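Setting Line Spacing in a Tradthorpe Manual

Open the Styles panel and select Body. Set the type size first, then enter the leading as a fixed value. Automatic leading shifts when a symbol is inserted.

Add 2 points of space after each paragraph and 4 points before each figure.
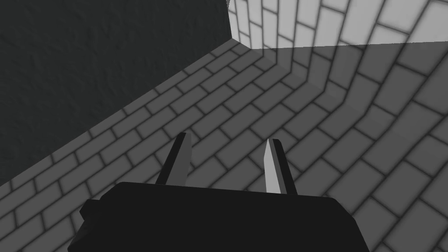 Figure 1. Open gripper, rendered view from behind.

Set captions in the Caption style, flush left. Export at 50 percent scale and check that no caption has moved to the next page. Save the style set before closing the file.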